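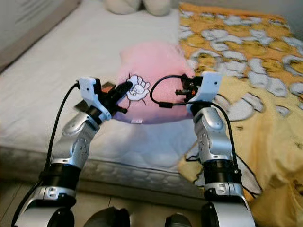
**Wanted: folks who'll teach a two-armed robot to make a bed (and then tell us what's wrong with it)**

Hi! I'm Lucero, and I run the home trials for the Zesex, a bed-making and tidying robot that we're getting ready to sell as a service to small guesthouses and busy families. We need people to try it out with us at the Stambridge workshop, and I'd love it if some of you had never touched a robot in your lives.

What you'd be doing: you steer the two arms through everyday bedroom stuff -- pillows, blankets, soft toys, that kind of thing -- and then you let Zesex have a go by itself while you grade it. We're picky about pillows. A good one is straight, not squashed, and right side up if there's a picture on it. My own mother-in-law flunked us on that last one in March, so it's on the grading sheet now.

Sessions run 60 minutes and we ask for five of them, spread out however you like. You get $198 when you finish the set, plus parking. If you have to drop out partway, tell me and we'll pay for the ones you did.

You'll fit right in if you:

- are 18 or older and okay standing for most of an hour
- can use both hands comfortably (steering takes two)
- have opinions about how a bed should look!
- don't mind filling in a short form afterward

Housekeepers, hotel staff, parents of little kids -- yes please, you notice things that our engineers walk right past. The one group I have to turn away is anyone working for Carkus or Tanasarn, sorry, it's in our agreement with them.

Somkiat Saithong does the training on your first visit. He's patient, he'll go over the stop button with you more than once, and you won't be left alone with the arms at any point.

To sign up, leave your name and the times you're free at the Stambridge front desk, or call and ask for me. I'm starting the schedule on Oct 4, 2021 and evening spots always go first. Wear closed shoes and leave bracelets and long scarves at home.

-- Lucero Marulanda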